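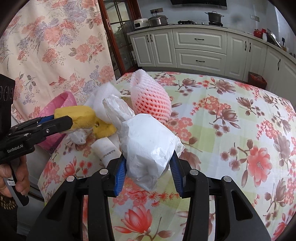
White plastic bag and yellow sponge on a floral tablecloth.

2024-06-28
By the Lodden Department of Household Waste

Speaker notes: Paying for what we throw away

Thank the host council and the delegations from Monau and Mendari. Mention that the full rate tables are in the printed packet and will not be read aloud.

Opening. Lodden has charged every household the same amount for trash collection for as long as the department has kept accounts. A person living alone and a family of six receive the same bill. The charge is simple to administer, and residents understand it. It also means that a household that reduces its trash by half sees no change in what it pays. The talk concerns what happened when we tried a different method in one part of town.

Background. Last year the town sent 3,890 tons of household trash to the regional landfill. The landfill bills the town by weight. Our costs therefore rise and fall with the amount collected, while our income stays level. In years when the landfill raises its gate fee, the difference has come out of the street repair budget. Pause here. Members from towns with private haulers may not be familiar with this arrangement, and it is worth explaining that the hauling contract and the landfill contract are separate.

The trial. In March the department began a trial in the Donati district. More than 700 households took part. Each paid a lower fixed charge, plus a fee for each standard bag set out at the curb. Recycling and yard waste stayed free. Bags were sold at the town office, the library, and four grocery stores.

Say plainly that enrollment was by street and that residents could not opt out. This was the most disputed part of the plan, and the audience will likely have read about it. The department held that a trial made up only of people who wished to join would have told us very little.

Results so far. Bag sales in the first full billing period came to 1,879. We had expected more. Weight at the curb fell, and recycling weight rose, but by less than the drop in trash. We cannot yet say where the rest went. Part of it may be food scraps composted at home. Part of it may have been taken to workplaces or to relatives outside the district. Do not offer a percentage. The weighing records from the older truck are incomplete, and the corrected set will be published with the final report.

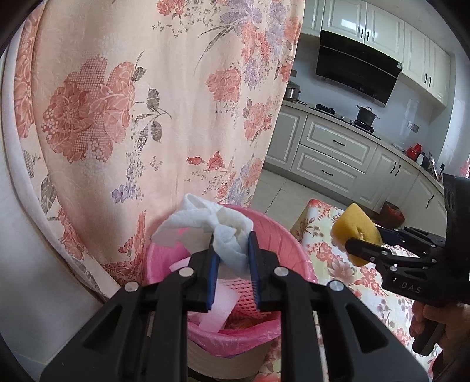
Does a bag fee lead to more illegal dumping?

Reports of dumping in the Donati district stayed close to their usual level during the trial, although the department regards the period as too short to settle the matter.

Larger families. The fee falls more heavily on households with small children and on those caring for someone who is ill. Diapers and medical supplies cannot be recycled, and no amount of care in sorting will change that. The department issued free bags to these households on request. Fewer applied than were eligible. The form was two pages long and asked for a doctor's signature - a requirement we have since removed.

Apartment buildings. The trial covered single homes and duplexes only. Shared dumpsters make it hard to tell who has paid. Monau uses a locked chute that opens with a card, and its delegation has agreed to take questions on cost during the break. Mendari charges the building owner and leaves the division to the lease. Lodden has not chosen between the two.

Staffing. Collection crews were asked to leave unpaid bags at the curb with a printed notice. Crews reported that this slowed the route at first. Several asked for clearer instructions on bags that had torn or been overfilled, and a one-page guide was issued. Copies are on the side table.

Next steps. The trial continues through the end of the year. The council will receive a written report and will then decide whether to extend the fee to the rest of the town. Any extension would need a public hearing and a new ordinance. The department will take no position on the vote until the report is complete.

Close by giving the office telephone number, then open the floor.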